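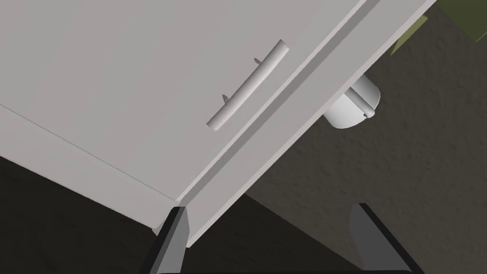
1/ Split pea soup for a crowd, the way I make it at Forkbridge. I cook there in September and most of the winter, for whoever comes in off the early shift. A few people asked for the recipe after my last thread on bread, so I'm writing it down in pieces.

2/ The base is dried yellow split peas. I buy Pukska because they cook evenly and the bags are easy to find near me. Green ones work too. They taste a little grassier and take longer to fall apart.

3/ For a home pot you want 800 grams of peas, two onions, three carrots, two celery stalks, one smoked ham hock, two bay leaves and a teaspoon of dried thyme. Feeds eight with bread, ten if there's something else on the table.

4/ Rinse the peas in a sieve until the water runs clear. Pick out anything that looks like a stone. I don't soak split peas. Whole dried peas need a night in water, and a lot of recipes mix the two up.

5/ Cut the onions, carrots and celery small, about the size of the tip of your little finger. Big pieces of carrot stay hard after the peas are done.

6/ Heat two tablespoons of oil in a heavy pot. Onions first, medium heat, with a pinch of salt. When they're soft and clear add the carrots and celery and give them five more minutes. No browning for this one. I've tried it both ways and browned onions make the soup taste sweet.

7/ Peas go in, then the hock, the bay and the thyme. Cover with cold water, three liters to start. Bring it up slowly. Gray foam will rise for the first 20 minutes. Skim it with a ladle and throw it out.

8/ Turn it down until you get a bubble here and there. Lid on, tilted. Stir every so often and scrape the bottom, more often as it thickens. Peas stick and scorch, and once the bottom is burned the whole pot tastes of it. If that happens, pour the top part into a clean pot and don't scrape.

9/ After an hour and a half the peas should be breaking up. Take the hock out and let it cool on a plate. Pull the meat off, chop it, put it back. Skin and bone go in the trash.

10/ Salt now and not earlier. Hocks vary a lot. Some batches have needed almost nothing and others took a full tablespoon.

11/ Last thing is a spoon of vinegar, cider or white. Start with one, taste, add a second if it's flat. I also put mustard on the table. My neighbor's family, the Hauksdóttir side, stir theirs straight into the bowl and I've started doing the same.

12/ Someone asked about numbers for a big batch. My largest was 64 bowls. I used two pots for that. One giant pot takes too long to heat through and you can't reach the bottom with a normal spoon.

13/ Cooling matters if you make it ahead. Thick soup holds heat for hours. Split it into shallow pans, no deeper than two inches, and get it into the fridge without waiting for it to sit out all evening. It sets solid overnight. Add a cup of water when you reheat and stir from the bottom.

14/ It freezes well for three months. Leave room at the top of the container. If you're planning to freeze it, leave out potatoes. They go grainy.

15/ No-pork version: skip the hock, use vegetable stock, and add a teaspoon of smoked paprika with the onions. I use the Coltarance one in the small tin. You'll need more salt than you think.

16/ Bread: dark rye, sliced thick, butter on the side. Next thread will be the barley soup, which uses the same vegetables and takes half the time.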